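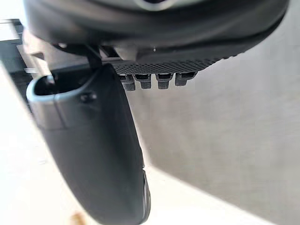
Wrist camera view, gripper finger over a white surface.

Workshop tips: recording demonstrations for a learning arm

These notes cover bench setup for a small arm that learns pick-and-place from recorded examples. They come from the Pleneck set, 1,432 episodes recorded by hand-guiding the arm at our Werside bench.

Light. White surfaces blow out easily in a wrist camera. Lock the exposure before the first episode and leave it locked for the whole batch. If the work surface has no visible texture on the monitor, turn the lamp down or bounce it off a wall. A matte gray mat is easier to expose than white board - tape the corners flat.

Framing. The finger will take up a large part of the image. Leave it there. The policy needs to see the fingertip and the object together in the last stage of the approach. Check that small parts stay in view until contact. An object that drops below the bottom border early should be approached from a steeper angle.

Focus. Set it for the distance at which the finger closes. Parts at the bottom of the image blur first, so use those to judge. Wipe the lens with a dry microfiber cloth at each battery change.

Start positions. Vary them. We mark 18 spots on the mat in pencil and work through them in shuffled order, turning the part a little each time. Repeating one easy spot pads the count and teaches very little.

Batch size. Stop at 150 episodes and review before recording more. Play back every tenth one at double speed. Look for dropped frames, a hand in view, and grips that close before the finger has stopped moving.

Failures. Keep them, in a separate folder, labeled by cause. We use 7 labels, and "slipped" is the most common. A recovery after a slip is worth keeping whole - do not trim it down to the good part.

Screws and cables. Check the finger screws by hand at the start of each batch. A loose finger shifts in the image and spoils the match with earlier recordings.

File names. Task, part, spot, take, in that order. Bulalora sorts on the first field only, and Kao will not read spaces.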